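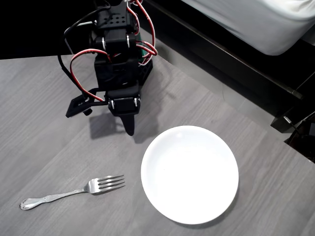 Robot arm, gripper open, over a grey wood-grain table top

TAM DRAINAGE BOARD
Minutes of the ordinary meeting held at the Board's office, Stillasum, in April, beginning at 6.30 pm

Present: the Chair, the Vice-Chair, the elected members for the Upper and Lower Tam, and the member appointed by the district council.
In attendance: the Clerk, the Engineer, a representative of Tronudent (item 5 only) and a member of the public.

1. Apologies for absence
Apologies were received from the second district council member and were accepted.

2. Declarations of interest
The Vice-Chair declared an interest in item 6 as the tenant of land next to Stillasum Sluice and took no part in the vote on that item.

3. Minutes of the previous meeting
The minutes had been circulated with the agenda. At item 7, "Mill Drain" was corrected to "Mill Lane Drain". With that correction the minutes were approved and signed by the Chair.

4. Matters arising
4.1 The Clerk reported that the missing gate on the access track to the pumping station had been replaced and that keys had been issued to the farms concerned. One farm had yet to sign for its key.
4.2 The county highways department had not replied to the Board's letter on the blocked culvert beneath Station Road. The Engineer said that water had stood on the northern verge after heavy rain in February and that the road gullies were draining to the same culvert. The Clerk was instructed to write again, with a copy to the district council.
4.3 The request to move the notice board from the old chapel wall was still with the owner of the wall.

5. Weed cutting and bank maintenance
5.1 The representative of Tronudent, the Board's maintenance contractor, presented the programme for the coming season. The first cut would start at the outfall and proceed upstream, with the Lower Tam completed before any work began on the side drains. No bank would be cut where nesting birds had been found on the walk-over.
5.2 The member for the Upper Tam asked that cut weed should be placed well clear of the bank top. Last season a quantity had slipped back into the channel near the footbridge and had collected against the screen. The contractor accepted the point and would instruct the machine operators accordingly.
5.3 It was noted that 700 metres of the eastern bank below the footbridge had been left uncut for two seasons. The Engineer advised that the growth there was now woody in places and would need to be cleared by hand first. RESOLVED that this length be included in the autumn cut, the hand clearance to be done under the existing contract.
5.4 The representative of Tronudent left the meeting at 7.10 pm.

6. Stillasum Sluice
6.1 The Engineer presented the inspection report prepared by Harkonano. The gate and lifting gear were in fair order. The timber apron on the downstream side showed wear, and there was a gap beneath the western wing wall through which water was passing at low flow.
6.2 Members discussed whether the gap could be left until the apron was renewed. The Engineer's view was that it should be filled this summer while levels were low, and that the apron could safely wait.
6.3 RESOLVED that the gap be filled at a cost not exceeding £2000, to be met from the repairs reserve, and that the apron be inspected again next spring.

7. Finance
7.1 The list of payments was approved.
7.2 The Clerk reported that 40 ratepayers had not yet paid their drainage rates for the past year. Most of the sums were small. Reminders would be sent before the end of the month, and any accounts still unpaid at the next meeting would be brought to members for a decision.
7.3 It was agreed that the charge for a paper copy of the district map should be £40, unchanged from last year.

8. Correspondence
A resident of Ferry Row had written about fly-tipping beside the Tam. The Clerk had passed the letter to the district council. An angling club had asked for permission to place a bench near the weir; members had no objection provided that the bench stood clear of the maintenance strip.

9. Public question
The member of the public asked who was responsible for the ditch behind the playing field. The Engineer replied that it was not maintained by the Board and that responsibility lay with the owners on either side. The Clerk would supply a copy of the relevant part of the map.

10. Next meeting
The next ordinary meeting will be held in July at the same place and time. Items for the agenda should reach the Clerk by the end of June.

The meeting closed at 8.05 pm.

Signed ........................ Chair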